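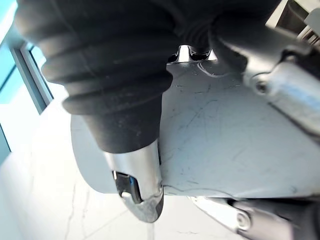 Lustix Boot Kit: long-term review
By Niilo Laaksonen

The Lustix kit is a set of rubber bellows boots for covering exposed joints and rods on small robot arms. I bought it for our kitchen build, which has been handling dishes over a sink and needed better splash protection than tape and cut-down bicycle tube. Testing ended in December.

Contents are 5 boots in mixed diameters, a bag of clamps, a tube of silicone grease and a folded sheet of instructions. The sheet gives the bore of each boot but leaves out the minimum compressed length. That figure decides whether a boot will fit, so measure before cutting anything. I trimmed one boot too short and had to order a replacement from Lindqvist, where I had bought the kit.

Fitting

The larger boots go on easily if the shaft is clean and lightly greased. The first one took me some 18 minutes, mostly spent getting the clamp square. Later ones went faster. The narrow sizes are harder. Their cuffs are as thick as those on the wide boots and do not stretch much, and one had to be warmed in hot water before it would pass over the end of the shaft.

Clamp quality is mixed. The bands are fine. The screws are soft and the slots round out after being tightened a few times. Aravind Thevar, who shares the bench with me, swapped his for socket heads on the first evening and I should have done the same.

In use

The routine is simple: take a plate from the counter, stand it in the rack, release, return to start. We run it with plastic plates. Ceramic will wait until the grip force settings have been left alone for longer than a week.

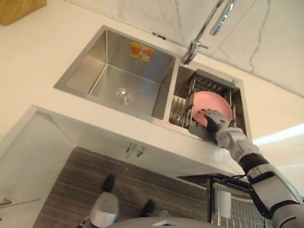 Plate placement in the right-hand basin, with the rack insert fitted.

The counter logged 1,553 cycles with the boots on. None split. Motor current at the wrist rose slightly after fitting and came back down once the rubber had flexed for a day. There was one fault, on a Wednesday, when a cuff crept off its seat and bunched against the housing. The controller stopped on a position error. I cleaned the grease off the seat, refitted the cuff dry and it has stayed put. The instructions say to grease both ends. I would grease only the end that slides.

Water resistance is adequate for splashes and no more. I removed two boots for inspection and found one dry inside and one with a trace of moisture under the lower cuff. I would not use them on anything that goes below the waterline.

Compared with Jellus

Kaisu Kokkonen lent me a set of Jellus boots for comparison. The rubber is thinner, they add less drag, and they come with usable screws. They also cost more and are sold singly. On a light wrist with small motors I would pay the difference. On ours the extra drag made no change to cycle time.

Verdict

Good rubber, poor hardware, incomplete instructions. Recommended for sink-side and bench use if you already have a box of decent screws. Replacement boots are available in every size except the smallest, which was out of stock each time I checked.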